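## 4. What changed for the folders

Draft - numbers final, wording not. Medosdale site only, Botthorpe is in section 5.
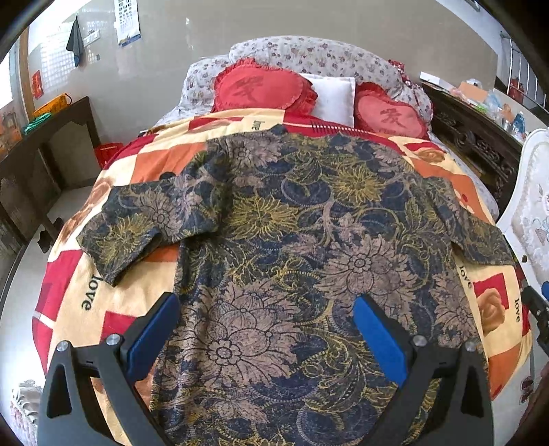 Before April the folding staff at Medosdale did everything by hand on piecework. Now part of the shift is recorded demonstration: garment laid out flat, gripper in hand, fold, reset, next one. The work is paid by the hour. Two of the older folders said the pay was better and the day was longer. Same shift length on paper - we checked.

Main complaint was pace. By hand a folder picks up a shirt and is already thinking about the next. With the tool you wait for a good grasp, and a bad one means starting over. Shirts with sleeves were disliked, towels were fine. Busy prints came up a lot in interviews, mostly as a worry about wether the software would find the collar.

Figure 2. Patterned short-sleeved shirt spread face-down on a patchwork-style bedspread, gripper pads resting on the fabric.

Of 637 demonstrations logged, 618 passed review at Grallia. Rejections went back to the folder with no reason given. Shabnam Cheema raised this in the first round of interviews and it came up again in the second. People wanted to know what they did wrong. Supervisors didnt know either.

Skill talk shifted too. "Fast" used to be the compliment. Now it's "clean", meaning few resets. New hires trained on the tool first had trouble keeping up on the hand line - see Ghumman, section 6, for the same pattern with bed linen.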